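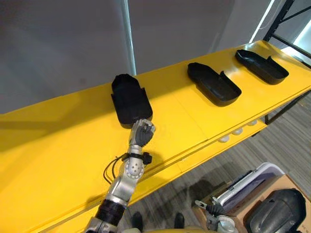
So what does a shoe repair guy want you to do with wet shoes?

Stuff them with newspaper, pull the laces loose and keep them far away from the heater. Hnat Prokopenko gave me that answer before I'd even sat down, and then he gave it to me twice more during the morning.

Home Neighborhood Food People Archive

17 March 2026
By Fatos Janevski

I went to see Hnat at his repair counter on Stoyanova Street, next to the old Savico bakery, with a pair of brown boots I've loved for years (and treated terribly, as he was quick to point out). He turned the left one over and sighed.

"You walk on the outside of your foot," he said. "Everybody walks crooked somewhere. The heel tells me where."

He learned the trade from an uncle in Vorport, starting at the polishing wheel and working up to full resoles. I asked how long it took before he was allowed near a customer's good shoes. "Two winters!" he said. "And then only the ugly ones."

November is his busy month – the first slush comes and people remember the hole they've been ignoring since spring. Last November he took in 378 pairs and went home every night smelling of glue. 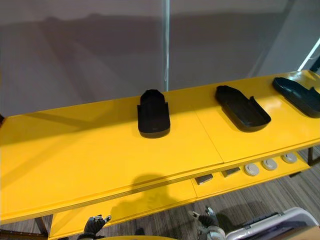

Three black shoe-shaped trays on a yellow tabletop.

We got talking about money, which he doesn't mind at all. A new set of soles and heels on boots like mine is 60 dollars. He'll tell you to skip it if the uppers are cracked through, and he's turned away plenty of work that way. "I don't want to see that shoe again in a month with an angry person in it," he told me.

What about sneakers? I expected a groan, but he likes them! He'll glue a peeling toe while you wait and stitch a torn lining if you leave it overnight. Foam that has gone crumbly is another matter, and he won't touch it.

His own pair are black lace-ups he bought secondhand in Jonier and has resoled four times. He wears them Monday through Thursday and gives them Friday off to air out – "leather needs a day in bed, same as you."

My boots will be ready next week. I've already started saving newspapers.

14 comments Share 32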